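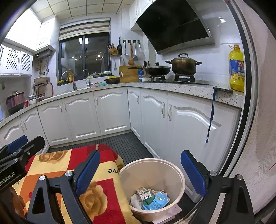 Section 4. Fitting and Aligning the Jaws

This section covers the assembly of the Werkow hand-held gripper from the point at which the handle and trigger linkage have been completed. It applies to units built at home and to units built on the benches of the Grulesum shared workshop. Each jaw consists of an open triangular arm, held by round silver pivot screws, and a textured blue pad at the tip. When the jaws are fully open, the pads angle outward from each other, and the builder should be able to see both pads and the working area between them. A kitchen is an acceptable place for first trials, provided that the items to be picked up are light, such as a packet or a crumpled plastic wrapper, and that the gripper is kept well away from the cooktop and from any pan standing on it.

4.1 Before starting

Complete Sections 2 and 3. The trigger must return to its forward stop without help when released. If it does not, go back to step 3.6 and check the return spring.

The following are required:

Two jaw arms, marked L and R on the inner face
Four pivot screws with washers
Two blue pads
Hex key supplied in the small parts bag
Thread-locking compound, medium strength
A steel ruler marked in millimeters
A soft cloth

Builders working from the Borine parts kit will find the jaw arms in the second tray. Builders who have printed their own arms must clear the screw holes by hand before assembly. Do not use a power drill for this purpose. The holes in printed arms are easily pulled off center, and an arm drilled off center cannot be aligned later.

CAUTION: Disconnect the battery lead before placing fingers between the jaws. The trigger sensor may wake the control board if it is bumped.

4.2 Fitting the arms

1. Lay the handle on the cloth with the trigger facing down.

2. Place the left arm against the linkage plate so that the letter L faces the center line. Pass the first pivot screw through the arm and the plate and turn it by hand until it stops.

3. Fit the second pivot screw in the same way. Do not tighten either screw yet.

4. Repeat steps 2 and 3 for the right arm.

5. Squeeze the trigger slowly through its full travel. Both arms should move together and neither should touch the housing. A light scraping sound usually means that a washer has been left out or has slipped to one side.

6. Remove one screw at a time, apply a small drop of thread-locking compound, and refit it. Tighten until the arm has no side play, then back the screw off by one eighth of a turn.

7. Leave the gripper on the bench for 30 minutes while the compound sets.

NOTE: An arm that feels stiff after step 6 will not loosen with use. Correct it before the compound sets.

4.3 Fitting the pads

8. Wipe the mounting face of each arm with the cloth. Any oil left on this face will cause the pad to creep under load.

9. Press the pad into its seat with the textured side facing inward, toward the other jaw. Begin at the wide end and work toward the tip.

10. Hold each pad under firm thumb pressure for 20 seconds.

11. Close the jaws on a sheet of plain paper and pull the paper gently. It should be held evenly across the full width of the pads. If one corner pulls free, remove the pad on that side and seat it again.

Pads may be reseated twice. After that they should be replaced. Spare pads are listed under Rengifo in the parts index, Appendix B.

4.4 Setting the opening

12. Reconnect the battery lead and switch on the control board. Wait for the steady green light.

13. Release the trigger completely and measure the distance between the pad tips. Write this value on the build card.

14. Squeeze the trigger until the pads just meet. The position reading on the display should be 1,182. A reading within 20 counts either way is acceptable and requires no adjustment.

15. If the reading is outside this range, loosen the lock nut at the rear of the linkage and turn the adjuster clockwise to raise the reading or counterclockwise to lower it. Tighten the lock nut and repeat step 14.

16. Store the value by holding the side button until the light flashes.

NOTE: The reading shifts slightly when the lock nut is tightened. Always take the final reading with the nut tight.

4.5 First trials

17. Choose a place with even light and a clear floor. Move cords, loose straps, and glassware out of reach of the jaws.

18. Put a few light objects at a comfortable height. Soft packaging and small boxes are suitable. Glass, knives, and anything holding liquid are not.

19. Approach each object from above with the jaws open. Close them slowly, lift by the width of a hand, pause, and set the object down again.

20. Try the same lift with the gripper turned on its side. An object that slips in this position but holds in the upright position points to uneven pad contact. Return to step 11.

21. Place an object in an open bin and lift it out. The arms may touch the rim, but they must not bind against it. This trial also shows the builder how far the wrist must tilt before the housing blocks the view of the pads.

CAUTION: Do not use the gripper to handle hot cookware. The pads and the adhesive are not rated for heat. Do not operate the gripper over a lit burner.

CAUTION: Keep the free hand behind the pivot screws whenever the trigger is under pressure.

4.6 Care after use

Wipe the pads with a damp cloth and let them dry with the jaws open. Cooking grease should be removed with mild dish soap. Solvents will dull the texture and must not be used. Check the pivot screws for side play at the end of each day of use during the first week, and monthly after that.

Units assembled in the Grulesum workshop must be presented with the completed build card before they are taken off the premises. Ah-rin Shim signs the cards for jaw assembly and keeps the master copy of the alignment readings. A card without an entry for steps 13 and 14 will be returned to the builder.

Proceed to Section 5, Wrist Strap and Cable Routing.

Contents | Previous Section | Next Section | Parts Index | Build Card

Grulesum Workshop Manuals. Questions about this section: contact the bench desk. All rights reserved. Back to top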